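The woman who runs the Cosbridge laundry room has been at it for 11 years, and she would like it known that she does not iron. "People assume," she says. "I hang things properly. If you hang things properly, you can throw the iron in a lake."

We spoke over coffee at the folding table, where most of the room's business gets done. She didn't want her name in print. Her sister-in-law reads this site and has views on fabric softener.

The room takes in small loads from the surrounding streets, mostly children's clothes, at a flat price per bag. Last January was the worst month she can remember. "Every kid in the neighborhood had the stomach thing. I washed 293 pillowcases. I know because I wrote it on the wall." It is still on the wall.

Her quarrel is with dryers, which she calls "the big hot liars." She owns two and uses them for towels. Anything with a ruffle goes on a rack, and she is particular about which one. The Vulteck she started with lost a leg the first winter. The one she swears by now is small enough to stand on a table, metal tubes with plastic fittings, and cost less than lunch.

"You want it up where your hands are," she says. "Put a rack on the floor and you end up draping. Draping is how you get that line across the middle of everything."

I asked what she does with the really small stuff, the pink things with sea creatures on them that seem to be issued to every toddler at birth.
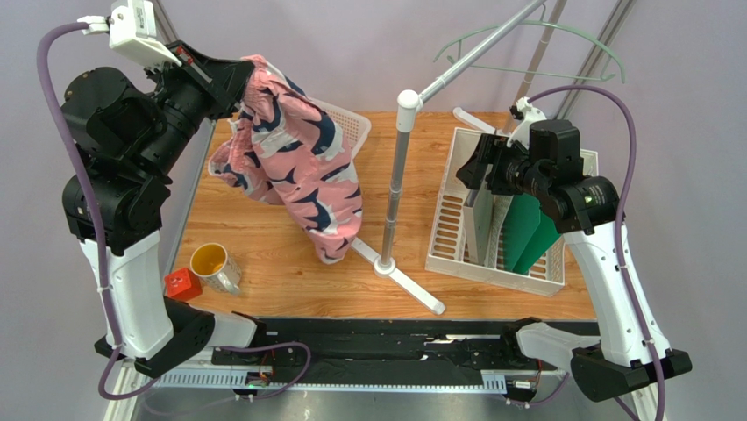 "You pick it up by the top and let it drop," she says. "Let the weight do some work. Then you look at it, figure out which end is which - that takes me longer than I'd like - and then you hang it. Ruffles you pull out with your fingers."

And socks?

"I don't discuss socks."

She does discuss baskets, at length. Wicker snags and canvas sulks. Plastic with holes in it is ugly and lasts forever, and she has stopped apologizing to visitors for hers. She gave me one to take home. My own laundry has been sitting in it since.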